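We use cookies to remember your language and sign-in preferences. By continuing to use this site you accept our use of cookies. Accept | Manage settings

Lerkthorpe House Facilities Support
Ticket 154
Subject: Tray rocking and surface glare, tables in second-floor refreshment room
Opened: 2/19/24
Requested by: Khadija Kettani, Guest Services
Assigned to: Madhu Khurana, Furnishings and Equipment
Priority: Normal
Status: Closed, with follow-up in March

1. Issue as reported

Guest Services reports that the black oval serving trays issued with the Clesano tables do not sit steadily when placed on the tabletop. When a full cup is set down near one of the rounded ends, the opposite end lifts slightly and the cup slides toward the rim. The requester also states that the tabletops have become shiny in places and asks whether the finish has been damaged by the cleaning product introduced this winter.

The requester asks that the trays be replaced before the next reception, for which 42 guests are expected.

2. Initial response

The requester was asked to confirm the following:

Whether the rocking occurs on every table or only on certain tables.
Whether the trays have been through the dishwasher.
Which cleaning product is in use, and at what strength.

Reply from K. Kettani: The rocking has been noticed on two tables, both near the windows. Trays are washed by hand in the pantry. The product is Koder surface cleaner, used from the spray bottle without dilution. Staff wipe the tables after each service and do not rinse.

3. Inspection of tray and tabletop

The inspection was carried out at one of the window tables. The tray was tested lengthwise, crosswise and on the diagonal, with light pressure applied to each end in turn. Movement was felt in the diagonal position only. The same tray was then moved to a table by the inner wall, where it stayed flat in all three positions. A second tray gave the same results at both tables.

The light wood-grain surface at the window table reflects strongly when the blinds are open. The grain is hard to make out where the reflection falls and clear on either side of it. With the blinds closed, a thin film could be felt by hand over most of the tabletop.

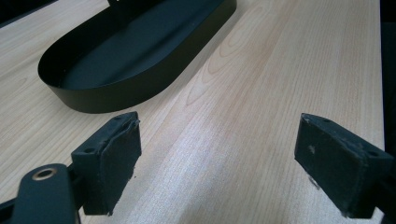 4. Findings

4.1 Trays. Both trays tested are flat. No warping was found when they were checked against a steel ruler, and the rims are sound. Replacement is not supported under the current equipment policy.

4.2 Tables. The two window tables were found to have loose fixings under the top, which allowed one corner to sit slightly high. This accounts for the movement in the diagonal position.

4.3 Finish. No damage to the finish was found. The shine consists of daylight from the windows together with cleaner residue. A test area wiped with a damp cloth and then dried showed less glare, although the reflection from the window remained.

5. Action taken

The fixings on both window tables were tightened and the tops checked with a level. The trays were tested again and did not move. All tabletops in the room were wiped with clean water and dried with a soft cloth.

An order for replacement trays had been drafted with the supplier, El Khatib, at the time the ticket was opened. It has been withdrawn at no charge.

6. Instructions to Guest Services

Apply the cleaner to the cloth and not directly to the table. Wipe a second time with a damp cloth, then dry. Cups should be placed toward the center of the tray. Trays should not be left with one end extending past the edge of a table during service.

If movement returns, please reopen this ticket and state which table is affected. Staff should not place folded paper or card under the trays or the table legs.

7. Requester comments

K. Kettani: Confirmed that the trays are steady on both tables. The afternoon glare is still noticeable to guests seated facing the windows. Please advise whether table runners may be ordered.

M. Khurana: Runners are a furnishings request and require a separate form. The fixings will be checked again in March, and the glare can be reviewed at the same visit. Closing this ticket with the requester's agreement.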